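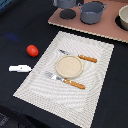 Place setting on the black table, first try

Board: Table and Kitchen
Topic: Knife above the plate, fork below - is this wrong?

mirosl_romaniuk
Hello all. I am setting the table for a family lunch and I have a question about the layout. My placemats are white and woven, with waves in the weave, and the table is black. The plates are small, beige and round. I put the knife on the far side of the plate and the fork on the near side, both going the same diagonal way. I like how the orange handles look together. My sister-in-law says that guests will think I made a mistake. What is your opinion?
Miroslava

normand_l
Your sister-in-law is right, I am afraid. Fork on the left, knife on the right. People reach for them without looking. If the knife is behind the plate, the sleeve goes over the food every time.

afortin
I disagree with Normand. For a lunch at home it is a matter of taste. I ate many times at my aunt's house in Varkinthorpe and she put the knife across the top of the plate, and we all managed to eat. My question is a different one: where will the bowl go? On a mat this size you have a choice.

mirosl_romaniuk
Annick, thank you. The bowl is dark gray and small, for the soup. I want it at the top of the mat, behind the knife.
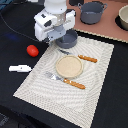
Re: bowl position

gperron
At the top is fine for a sauce or some olives. For soup I would never do it. You must carry the spoon over the knife and over the plate, and a white woven mat keeps every drop. I washed one of mine 4 times after a beet soup and it is still pink in the grooves. Put the bowl on the plate, serve the soup, take it away.

afortin
The plate looks very small for this, Gordon. I think the bowl would hide it completely.

gperron
Then it hides it. It is only for ten minutes.

normand_l
I agree with Gordon about the soup. Also, Miroslava, do you plan to leave the mat on the diagonal? With the mat turned and the cutlery turned, I don't know where I should sit.

mirosl_romaniuk
Yes, the diagonal is on purpose, the guest sits at the corner of the table. I took the bowl out of the plan for now and looked at it again with only the plate and cutlery on the mat.
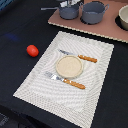
It looks calmer to me this way, and I think I will keep it. The tomato stays beside the mat, on the black. I wanted to place one small tomato for each guest, only for the color. We will be 9 people, so it is not expensive.

normand_l
A tomato directly on the table will roll when somebody moves a chair. Give it a small dish.

annick_lev
Hello from the other Annick. I like the tomato! Mine never rolled, if you choose the ones which are a bit oval. What do you use for serving? With a black table I would avoid more dark things in the middle, they disappear.

mirosl_romaniuk
For serving I have a gray ladle - or maybe the right word is scoop, I am not sure - and a pink board for the bread.
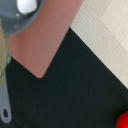

The pink is quite soft, closer to salmon, and I am a little afraid that it fights with the orange handles. The gray goes with everything. If you think the board is too much, I can borrow a plain one from my neighbor.

annick_lev
Keep the pink. On black it is lovely.

gperron
I would borrow the plain one. Orange, red and pink is one color too many for me, but you will decide.

mirosl_romaniuk
I keep the pink then, and the soup goes on the plate as Gordon says. The knife stays where it is. Sorry, Normand.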